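3. How I recorded the desks

I'll be upfront that this part of the study grew out of my own bad habits. I spent most of March on the third floor of the Gravley building answering email at a desk I had never once tidied, and I got curious about whether other people there felt the same low-level guilt about theirs. So I asked! The Andberg survey (the one I lean on in Section 2) only asks people to rate their own clutter from "none" to "a lot," and I've never trusted that scale. My "a lot" is my sister's "none."

3.1 Who took part

I sent the invitation to 300 people across two sites, Gravley and Mokton, and 90 of them said yes. I lost a fair number after that to vacations, a move between floors, and one very long fire drill, and ended up with 60 who finished both the diary and the interview. Mokton people were easier to keep. They have assigned desks, and I think having your own desk makes you more willing to talk about it. Gravley switched to shared desks the year before, and plenty of the folks I talked to there were still grumpy about that, which I'll come back to in Section 5.

3.2 The diary

Each person kept a diary for ten working days. Twice a day they wrote down what they had moved out of the way in order to start something, and where they had put it. I kept the form short on purpose (one line per item, any wording they liked) and I'm glad I did, though it meant a whole week of sorting afterward. "Stuff" turned up as an entry far more than I'd like. I kept it as its own category.

My favorite surprise was how seldom papers got moved. Mugs moved constantly, and so did bags and coats. But the things people complained about most in the interviews were cords and cables, and those hardly ever show up in the diaries at all. They get nudged, or worked around, or left where they are until someone needs the outlet. I started calling these "parked" items, and the name stuck. An item counts as parked if its owner mentions it in the interview and never logs it in the diary.

3.3 Coding parked items

I coded the parked items with the Yupanqui scheme, which sorts things by what they're waiting for: a person, a place, or a decision. Cables were a headache. A network cable lying out on a tabletop (Figure 1) could be waiting for any of the three, and my first pass was all over the map. I ended up coding from the interview wording alone and doing the whole set a second time, with the first set of codes hidden from myself. In total, 49 items changed category between passes, most of them from "place" to "decision."

Figure 1. Network cable on a dark gray tabletop.
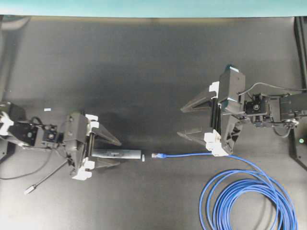
3.4 The interviews

I did all the interviews myself, at the person's desk whenever I could, with the diary open between us. They ran as long as people wanted to talk. I asked everyone the same opening question, "What's been here the longest?", and then mostly followed along. The full question list is in Appendix B.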